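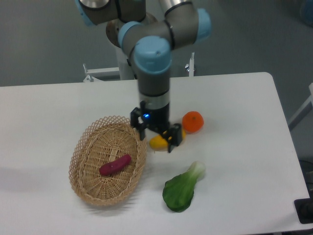 What decides where an item of fresh produce goes in a mixed basket?
Its weight and the firmness of its skin decide it, in that order. Heavy roots go on the basket floor, firm round fruit goes against the wall, and leaves go in last.

Unit 4: Packing mixed produce in open baskets
Course handout, Food Handling and Storage
Instructor: Mohcine Nasr

1. Scope

These notes cover short-term holding of whole, unwashed fruit and vegetables in woven baskets, on a counter or display table. Cold storage is covered in Unit 5. The room figures in Section 4 come from the July session in the Rostham building and apply to that room only.

2. The basket

An oval wicker basket with a tight base and an open lattice rim is the standard container for this unit. The tight base carries the load and keeps small debris off the table. The lattice lets air in from the side, but only above the level of the solid weave, so a deep load loses the benefit. Keep the load below the rim.

Wicker snags thin skin. Before packing, run a dry cloth along the inside wall and clip any raised ends. Do not line the basket with plastic film. Unprinted paper is acceptable for roots.

3. Order of packing

Set the produce out on a clean, smooth surface beside the basket, with space between items, and inspect each one before anything is packed. The teaching set is a sweet potato, a yellow item, a mandarin or tangerine, and a bok choy.

Sweet potato: first, on the floor of the basket. Lay it lengthwise or on the diagonal, whichever gives full contact with the base. Reject it if the ends are soft.

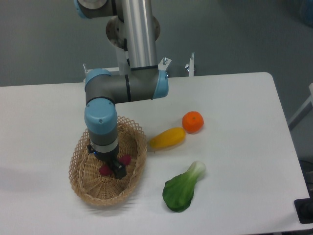
Yellow item (pepper or small mango, depending on supply): second. A pepper bruises at the shoulder, so the stem end should not press against the root. A mango marks along its whole side and needs a fold of paper under it.

Mandarin or tangerine: third, against the wall at the wider part of the oval. The stem spot faces up so that mold at the stem can be seen without handling.

Bok choy: last. The stalk end takes light contact and can rest on the fruit; the leaf should touch nothing heavier than itself. It wilts before anything else in the set and is the first item to be taken out.

4. Worked load

Sweet potato, 416 g. Bok choy, 323 g. Mandarin, 84 g. Total without the yellow item: 823 g. The sweet potato is just over half of this. If it is packed on top, the same weight bears on the leaf and the mandarin skin through a small contact area.

Room temperature during the session was 20 °C. At this temperature the bok choy should be used the same day. Ripe mango should be held apart from the bok choy, as the ethylene it gives off yellows the leaves.

5. Terms

Contact area: the part of an item's surface that carries load.
Shoulder: the raised ring around the stem of a pepper.
Holding: storage for less than one day without cooling.

6. Before the next class

Read the Erraji notes on root vegetables, sections on curing and skin set. Bring one oval basket and a kitchen scale that reads to 1 g. Record each item's weight before packing and again after four hours, and enter both values on the Unit 4 sheet.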